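4 Planning and budgeting for a Usanach cell

Read this section before you raise a purchase order. It covers the items that have to be decided by the customer and cannot be changed cheaply after delivery. Mechanical installation is dealt with in section 5 and network set-up in section 6.

4.1 Before you start

You will need:
- the site drawing, with door widths marked
- the task list agreed with your own staff
- the blank cost sheet supplied with the quotation
- the name of the person who will sign off the acceptance run

Note: Quotations from Bolger are held until the end of the quarter in which they are issued. A quotation issued in October lapses at the end of December, whether or not a site visit has taken place.

4.2 Deciding the task list

1. Write down each object the arm is expected to pick up. Use one line per object, not one line per family of objects.
2. Against each line, enter the heaviest weight the object will have in use. For containers, enter the full weight as well as the empty weight.
3. Mark the part of the object that is to be gripped.
4. Mark the surface the object will stand on.
5. Strike out any line that no one can supply a sample for. Samples are required at the acceptance run.

Caution: Do not order fingers from the weight column alone. Most finger changes requested after delivery come from the shape of the grip point and the room around it. Finger sets are not returnable once fitted.

4.3 Choosing the gripper

Two finger sets are offered. The standard set is included in the base price. The wide set is an option and has its own line on the cost sheet. Both mount on the same wrist plate and both are compatible with the wrist camera.

Use the standard set where the grip point is a bar, rim or flat tab that fits between the open fingers with clearance on both sides. Use the wide set where the whole body of the object has to be held.
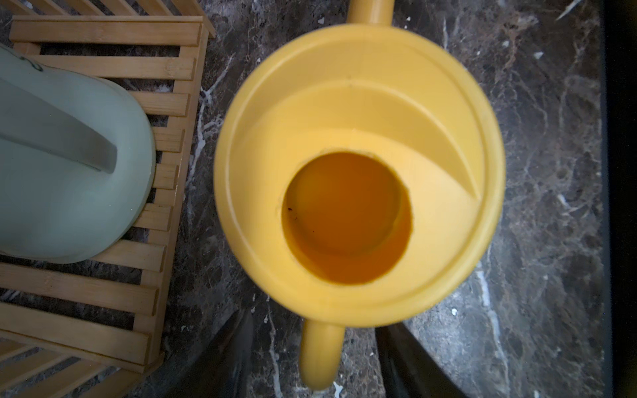
Handles should be entered on the task list as separate grip points, with their own clearance figures. Measure across the thickest part of the handle and then measure the free space on each side of it, with the object standing where it will stand in use. A watering can with a curved handle projecting from the body, like the yellow one between the fingers, can be approached from directly overhead. A handle moulded along the top of the body, as on the green can on the slatted rack, has to be measured for the gap underneath it as well. If that gap has not been measured, leave the line open and do not tick either finger set.

Note: The wrist camera looks along the fingers. When the gripper is close to the object, the fingers take up part of the view. If the task depends on reading a label or a level during the grip, budget for the fixed overhead camera (cost sheet, line 7).

4.4 Surfaces and fixtures

1. List every work surface by material and finish. Strongly patterned or polished stone, glass and bare metal must be listed even where only a small part of the surface is used.
2. List racks, trays and mats separately from the surface they rest on. A rack raises the object, and the height goes into the reach calculation.
3. State whether each rack is fixed or loose. Loose racks must be either clamped or checked for position at the start of each shift.
4. Allow for one clamp kit per loose rack. Kits are supplied by Simell and are invoiced separately.

Caution: Changing a work surface after the camera has been calibrated means a repeat calibration. This is chargeable unless it falls within the commissioning visit.

4.5 Reach and floor space

The reach of the arm on the standard pedestal is 900 mm, measured from the centre of the base to the wrist plate. Do not plan any pick point at full reach. Pick points near the limit slow the cycle, and the arm may refuse the move with a container that is full.

The clear width needed to bring the crate in is 1,415 mm. Check this at the narrowest point of the route, including door closers and handrails. If the route is too narrow, the cell can be delivered unpacked, but this adds a second visit and must be agreed before dispatch.

4.6 Filling in the cost sheet

1. Enter the base unit on line 1. This includes the arm, pedestal, controller, standard fingers and wrist camera.
2. Enter options on lines 2 to 9. Leave unused lines blank; do not enter zero.
3. Enter site work on line 10. Electrical work by your own contractor goes here even if it comes from another budget.
4. Enter staff time on line 11. Allow for two operators for the whole of commissioning.
5. Enter spares on line 12. Three sets of finger pads is the recommended first order for a cell on single-shift working.
6. Enter the yearly service charge on line 13. It begins at acceptance and not at delivery.

Note: The line most often left empty is line 11. At the Drillonlow site the operators' hours were added after approval, and the order had to go back for a second signature. — P. Ahuja

4.7 Sending the sheet for review

Send the cost sheet and task list together. Sheets sent alone are held until the task list arrives. Technical queries on grippers and fixtures go to Mikkel Kárason, and queries on price, delivery and service terms go to Seo-ah Wi. Mark the samples with the line number from the task list before packing them.

Continue to section 5 only when the reviewed sheet has been returned with a reference number on the first page.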